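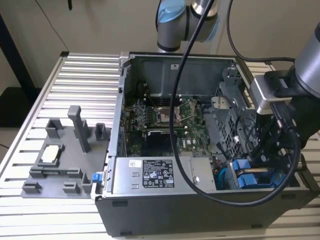

With the side panel off and the tower laid flat, the whole inside is in easy reach.

The Second Life of the Office Tower

There is a certain kind of computer that most of us have sat beside for years without once looking inside. It hummed under a desk at Trinum or Flanagan or wherever we happened to work, and one March it was wheeled away on a cart and we never thought of it again. I have a soft spot for these machines, and for the people who take them apart with care.

The first thing to do with an old tower is lay it on its side, and the second is to take your time. The drive usually comes out early (it holds somebody's payroll, after all, or somebody's wedding pictures), and in a well-planned case it rides in a plastic caddy you can lift out without hunting for a screwdriver. 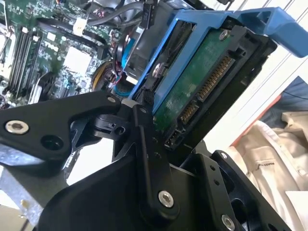 Should you wipe a hard drive before giving it away?
Wipe it completely with a proper erasing program, and if it no longer runs, have it destroyed.

The small recycling shop in Prerkberg that got me hooked on all this took in 172 towers last year, and roughly 80 of them went back out the door as working computers. The rest gave up their parts, a power supply here and a stick of memory there — and I can tell you that a shelf of sorted, labeled parts is a lovely thing to come upon on a gray afternoon. 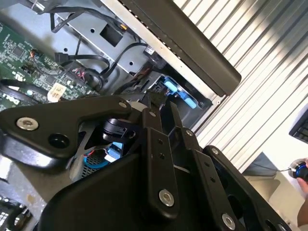

By the Home Workshop Editor, Firnine Magazine

Cables deserve more patience than they get. Follow each one with a finger from end to end before you pull anything, and hold the plug itself, never the wire. I ruined 2 good cables learning that, and I still think of them fondly.

Then there is the processor socket, which wants a gentle hand. Once the lever is up and the chip is out, 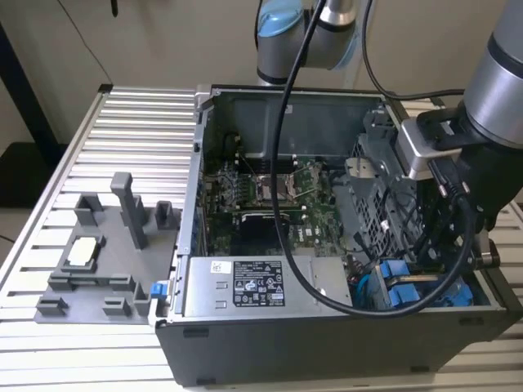

keep your fingertips and your sleeves well away from the contacts, and put a cover over them if you have one. After that you can slow down, pour another coffee, and get on with the dusting, which I always save for last and always enjoy more than I expected to.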